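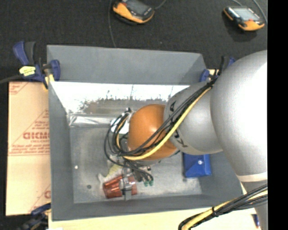

Herwood Lab Releases Bin-Picking Results and Asks Readers to Treat Them With Care

New report on the Flamon grasp-scoring method finds a smaller gain than earlier trials suggested

HERWOOD – The Herwood Manipulation Lab today released the results of a test of Flamon, a method for deciding where a robot arm should grab an object in a cluttered bin. The method beat the lab's older one. It did so by less than the lab had hoped, and the report spends more pages on what went wrong than on what went right.

Flamon was run through 1,509 pick attempts on a single fixed bin, using everyday objects that robots tend to handle badly: see-through cups, shiny wrapped packets, crumpled film and folded boxes. Of those attempts, 711 were made with the new scoring switched on. The rest used the lab's standard method, with the same arm, the same gripper and the same bin.

The lab isn't claiming to have solved bin picking. Similar claims have been made many times in this field, often on the strength of a short video and a set of objects chosen after the fact. The object list for this test was fixed before the first attempt and is printed in full in the report, including the items on which Flamon did no better than the older method.

What the method does

Most grasping software looks at a camera view, proposes a number of places to grab and picks the one with the highest score. That works fairly well on dull, solid objects. A clear cup lying on its side is another matter. Light passes through the wall, the depth reading has holes in it, and the software may aim at the floor of the bin behind the cup. Shiny wrapping causes the opposite trouble, with bright reflections that look like edges.

Flamon takes the proposed grasps and marks down any that depend on depth readings it has reason to doubt. It then looks for a second source of support, such as a ribbed surface or a visible rim, before it lets the arm move. If it can't find one, it passes over the grasp and tries the next on the list.

The idea is a modest one, and parts of it have been around for years. The report says so in its first section.

What the test found

The clearest improvement was on ribbed translucent cups, where the visible ridges gave the method something to work with. Results on long wrapped packets were better than before when the packet lay in the open and no different when it was pressed up against the back wall of the bin. On thin crumpled film, Flamon often turned down every grasp it was offered. A robot that refuses to try will have fewer failed grasps, and anyone reading the headline success rate should keep that in mind. The lab counts a refusal as a miss in its main table for this reason, and gives the more flattering figure only in an appendix.

Speed also suffered. The extra check adds time to every pick, and on plain boxes it adds time for no benefit at all.

Limits of the study

The test used one arm, one gripper and one bin, clamped in place. The lighting did not change. Real bins get bumped, shifted and overfilled, and the report offers no evidence about how Flamon would hold up under those conditions. It was not tested on a moving belt, and it was not tested on food.

The lab also warns against comparing its numbers with those of other groups. Bin depth, object mix and the rules for what counts as a pick vary so much from one paper to the next that a difference of a few points means very little. An earlier internal trial with 14 objects had shown a much larger gain for Flamon. When the object list was made longer, most of that gain went away. The earlier figures have been withdrawn from the project page and should not be cited.

Outside check

The control code was rerun by Zalden, an engineering firm that had no part in designing the method. Zalden found 2 errors in the way picks were logged, both of which had counted dropped objects as successes. The corrected figures are the ones in the report – the uncorrected ones are included for comparison. Zalden was paid for its time by the lab, a fact readers may weigh as they see fit.

A further round of tests, planned under the project name Hồ, will move the bin between attempts and vary the light. The lab has made no forecast of the outcome and will publish the results whichever way they fall.

Availability

The report, the full object list and the attempt logs can be requested from the Herwood Manipulation Lab at no cost. Code for the scoring step is included with the logs. Code for the arm is tied to the lab's own setup and is unlikely to run elsewhere without changes.

About the Herwood Manipulation Lab

The Herwood Manipulation Lab studies how robots pick up and move ordinary objects. It does not sell products or license Flamon for commercial use.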